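Jiddale is a small collection of handwritten labels and the typed text that belongs to them. I keep it in plain files so that it can be read without any special program.

# Jiddale: handwritten jar and box labels

## What is inside

The collection has 859 labels. They were written by hand in the kitchen and the storeroom of a family shop in Pangilinan, and later typed by Saadet Baysal and me. Most of them name a food, a spice or a tool. A smaller part are notes such as "open this one first" or "for Nernari order".

- `labels/` — one scan for each label
- `text/labels.csv` — the typed text
- `text/unsure.csv` — labels where the two typists did not agree
- `NOTES.md` — old remarks, not always in good order

## Columns

| Column | Meaning |
|---|---|
| `id` | number of the label, with zeros in front |
| `text` | what is written, with the original spelling |
| `clean` | the same text with corrected spelling |
| `tool` | pen, pencil, marker or unknown |
| `surface` | paper, tape, card or unknown |
| `writer` | a letter from A to F, for the 6 writers |

The `writer` letters do not follow any order of age or family. Please do not try to match them with people.

## How the typing was done

Each label was typed two times, by different persons, without seeing the other version. When both versions were the same, we accepted the text. When they were different, we talked about it, and if we still could not agree, the label went to `unsure.csv`. We kept the spelling mistakes in `text` because for some users they are the most interesting part.
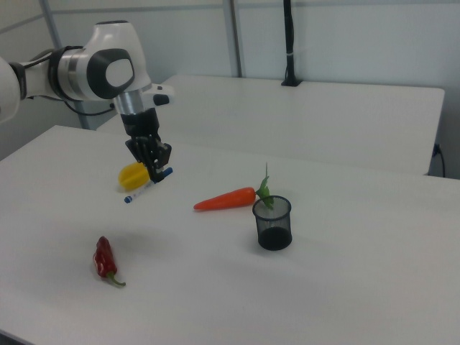

The `tool` column was the hardest one to fill. We decided it only from the look of the line, and a thin line from an old pen is easy to confuse with pencil. A marker, like the one lying on the white tabletop, usually leaves a wider line, and on glossy tape the edges can become soft. If the line was wide but also pale, we wrote `unknown`. Version 4 changed many of these values, so please do not mix it with older versions when you compare tools.

Saadet checked the `surface` column alone. Her rule was simple: if the fibers are visible in the scan, it is paper or card, and if there is a shine it is tape. Card and paper are sometimes exchanged by mistake.

## Known problems

- Labels from writer C are often faded. The scans were made lighter by Jiltix, our small renaming and cropping script, and the original scans are lost.
- 8 labels have text on both sides, but only the front is scanned.
- Dates on labels are typed as they stand. Day and month can be in any order.
- The word "pepper" is used for at least two different spices. We did not separate them in `clean`.

## Use

You can use the labels for study, teaching and for testing handwriting programs. The collection is too small for training a program alone — better to use it as a last check. Please keep the `unsure.csv` file together with the rest when you share a copy.

## Corrections

If you find a wrong reading, open an issue and write the `id`, your reading and why you think so. I look at the issues in the first half of each month, except January. Corrections to `clean` are accepted quickly. For `text` I ask Saadet also, so it takes longer.

Maintained by Hatice Eren.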